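Is the suturing task a sensible choice for a student automation project?

Asked December 23, 2022

Our club at Drusby has to pick a project by May. Half the group wants to automate one stitch from video. I have doubts. We have 21 clips, and the people keen on it say a network will learn the rest.
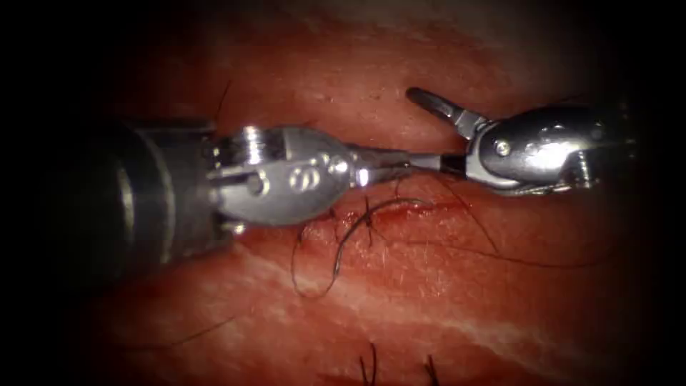

Left jaws closed, right jaw open, thread looped under the left wrist.

Has anyone got this past the demo stage, or should we stick to sorting blocks?

2 answers

Answer 1 (7 votes)
Stick to something smaller. We tried it at Clodutham and spent up to four months on the thread alone. Tool tips are easy enough to label. Dark thread on shiny tissue is miserable, and in your still it fades off to the right under the other instrument, so where would you say it ends? 21 clips won't cover that. Do the handover between the two tools and leave the stitch out. I'd also want to see it run on a clip it wasn't trained on before believing any score.

Answer 2 (0 votes)
just use Drodilia, it does thread tracking. worked for us, didn't measure it though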